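Clerkitska Family Guide – Questions from Parents and Activity Providers

Last updated 20 May 2022
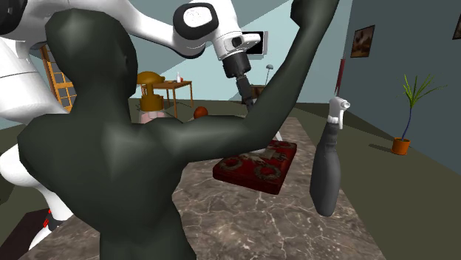
We receive many of the same questions by e-mail, so I collected the answers on one page. If your question is missing, please write to us with the contact form.

What is Clerkitska?
It is a free directory of classes, clubs and holiday programs for children in Cledwood and the towns near it. Parents can search by age, by neighborhood and by type of activity. At this moment there are 1320 listings in it.

Do I need an account to search?
No. You need an account only if you want to save favorites or write a review.

For which ages are the listings?
From babies to 16 years. Each provider chooses the age group by himself, and some of them are flexible by a few months. Please ask them directly before you pay for a term.

The price on the listing is different from the price the club told me. Which one is right?
The price of the club. Providers update their own pages, and many change their fees in December and forget to change the listing. Use the link "Report a mistake" and we will write to them.

Can I book a trial class on your site?
Only where you see the button "Ask for a trial". The message goes straight to the provider. We do not take bookings and we do not take any money from parents.

My message was not answered. What can I do?
Small clubs often read their mail only in the evening, so please give them three working days. After this, call the number on the listing – it is usually faster.

Which activities do you have outside Cledwood?
Gosel has swimming, judo, choir and two art studios. Amin has fewer, mostly soccer and dance. We would be happy to add more there, so send us a tip if you know a good teacher.

How do I add my own activity?
Choose "Add a listing" in the menu and fill in the form. The description can have up to 4000 characters. We read every new listing before it goes online, and this takes two or three days.

Does a listing cost money?
The basic one is free. A featured listing is 70 dollars for a year and is shown higher in the search results, with the word "Featured" next to the name.

How is the Most Loved list made?
From the reviews of the last 12 months. An activity needs at least five reviews to be included, and a featured listing gets no extra points. We publish the list once a year, and it has 100 places.

Can you remove a bad review?
We remove it if it is insulting, if it gives the name of a child, or if the writer was never a customer. In other cases the review stays, but you can write a public answer under it.

Who do I contact about school holiday programs?
Azucena Tovar takes care of this section. Choose "Holiday programs" as the subject in the contact form and your message will go to her.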